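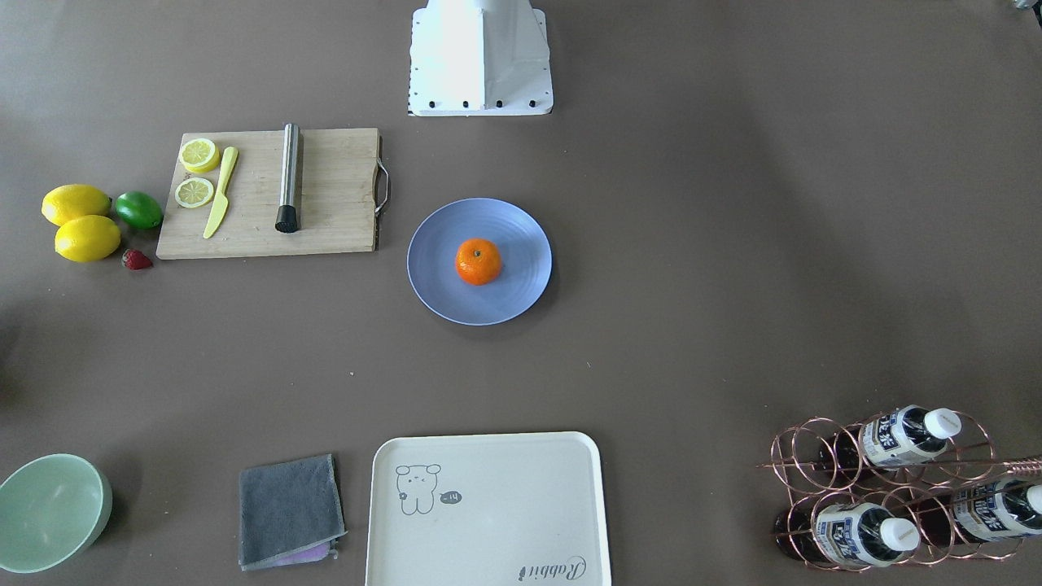 Muddled drinks with no alcohol – what am I doing wrong?

mullum_marge
Posted November 18, 2020
Hello all, longtime reader and very occasional poster. My sister is coming to stay and she doesn't drink, so I've been trying to work up a nice citrus cooler for the two of us. I have lemons, a lime, a mandarin and some strawberries, and a steel muddler with a rubber tip that I finally bought in October. The trouble is that every glass comes out bitter! I put in 2 slices of lemon, rind and all, and mash until my wrist gives out. Is it me or the lemons?

Skenetti
Oh, I feel for you, I drank bitter lemonade for a whole summer before my aunt took the muddler out of my hand. You're mashing too long. Press and give it a little twist, three or four times, and stop while the slices still look like slices. The white part under the peel is where the bitterness comes from.

rizk624
I'd go further and leave the rind out altogether. Squeeze the lemon, muddle only the strawberry, done.

Skenetti
Rizk, you lose all the lovely oil that way! Half the smell of the drink is in the peel.

rizk624
Then take a strip off with a peeler and twist it over the top. Same smell and no pith. We've had this argument before, you and I, and I'm still right.

Dalal Karam
Can I put in a word for the mandarin? I peel it and muddle a few segments with the strawberry first, then add the lemon juice, and it's so much rounder that I hardly need sugar. Lime goes in last, just a squeeze. Also, cut your lemon slices thinner than you think – a thick one has to be pounded before it gives you anything.

mullum_marge
Thank you, all of you. Tried it Skenetti's way and then Rizk's, and I'm sorry to say I liked Rizk's better, though Dalal's mandarin beat them both. Does anyone strain out the strawberry seeds?

nuvmont
I do, through a tea strainer. My husband says it's a waste of good fruit, so his glass gets the seeds.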